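Color sorting (toy bricks)

Color sorting is a way of storing plastic building bricks in which every color gets its own bin, whatever the shape of the piece. It's the oldest and friendliest of the home sorting systems, and a wonderful place to start - a mixed pile looks better within minutes!

The simplest setup uses three open bins side by side at the back of a table or play mat, with the middle kept clear for tipping out the pile. The bins don't have to match the bricks. Many sorters like a contrast, which makes a stray piece easy to spot.
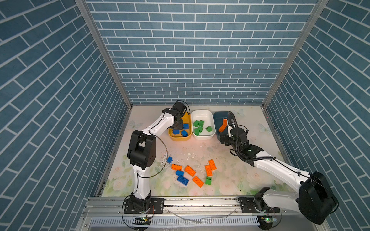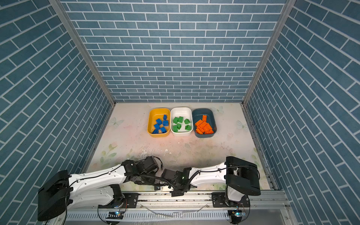

Blue bricks in the yellow bin, green in the white, orange in the darker one.

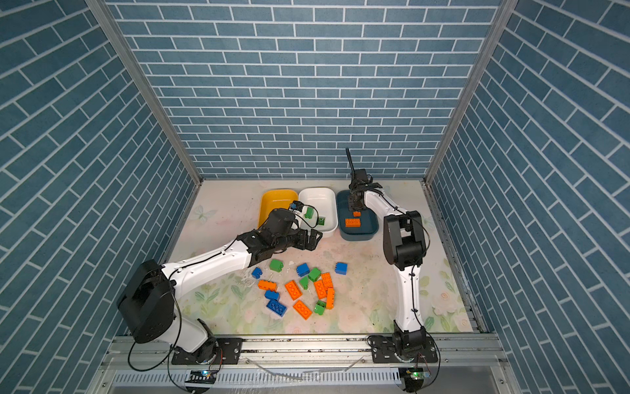
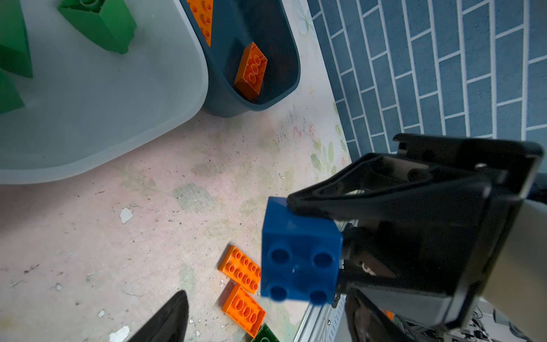
Color sorting works beautifully for small collections. The Skosberg brick club's guide, last revised in April, recommends it for sets of up to 362 pieces. Past that point a builder hunting for one small plate has to dig through a whole bin of the same color, and sorting by shape becomes faster. Large collections often mix the two methods - shape first, then color for the common bricks only.

Shallow bins are preferred over deep ones, as small pieces sink. Transparent pieces are usually given a bin to themselves.

Related articles
Sorting by shape
Jutard tray
Play mats
Cara stacking bins
Cleaning plastic bricks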